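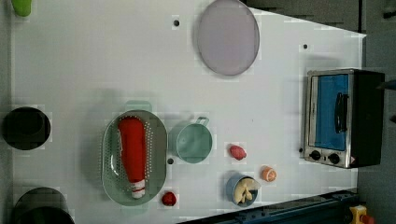
Round plate and green colander on a white tabletop

Vudeck Ferna 3 Wireless Earbud Case
Item no. 2807

If you've owned earbuds for more than a year, you know how it goes. The buds still sound great, but the charging case has a cracked hinge, or a tired battery, or it went through the wash in a jacket pocket. Until now that usually meant buying the whole set again. The Ferna 3 is a replacement charging case sold all on its own, and we're so happy to finally have it in the store!

Which earbuds does it fit?

The Ferna 3 case works with the Vudeck Ferna 3 and Ferna 3 Lite earbuds. It does not work with the original Ferna or the Ferna 2. Those have a longer stem and the lid won't close over them (we tried, with some force). If you aren't sure which ones you have, look on the inside of the left bud's stem, where the model name is printed in very small letters. A phone flashlight helps.

What's new

The old case had a glossy shell that picked up scratches from keys within days. This one has a matte finish with a bit of grip to it, and it's much easier to fish out of a bag. The hinge is metal now. The lid opens with one thumb and stays open, so you can get the buds out while holding a coffee, and the magnets are strong enough that the buds stay put if you turn the case upside down.

The battery is bigger, too. Vudeck rates the case at 500 mAh and says it will refill both buds 6 times before it needs a charger. Our own case went to work and back every day and lasted from one Friday to the next without being plugged in, with a couple of hours of listening a day.

Charging

USB-C port on the bottom edge, and wireless charging through the back. Any standard Qi pad will do. A full charge by cable takes just under two hours, and a pad is slower, so overnight is best. The front light shows green for full, amber for partly charged and red for low. You can also check the level in the Vudeck app once the buds are paired.

Pairing your buds to the new case

1. Update the buds in the Vudeck app while they are still paired to your phone.
2. Put both buds in the new case and close the lid.
3. Wait for the front light to blink once, then open the lid.
4. Hold the button on the back until the light turns white.
5. Choose your buds from your phone's Bluetooth list.

You'll only do this once. If one bud stays silent, wipe the gold contacts with a dry cotton swab and start over at step 2. That has fixed it every time for us.

In the box

Ferna 3 charging case
Short USB-C cable
Wrist loop
Printed quick guide

Earbuds, ear tips and wall plug are not included.

Colors

Slate, Sand and Moss. Moss is the favorite here, a soft gray-green that looks even better in daylight. The Sand case is a shade warmer than the Sand earbuds, so expect a small difference if you put them side by side.

Goes well with

Dritton silicone sleeve for Ferna 3 (leaves the port open, wireless charging still works through it)
Mwaipopo foam ear tips, small, medium or large
Dritton two-device Qi pad

Warranty and returns

One-year warranty on the case and cable. Unused cases can be returned in the original box.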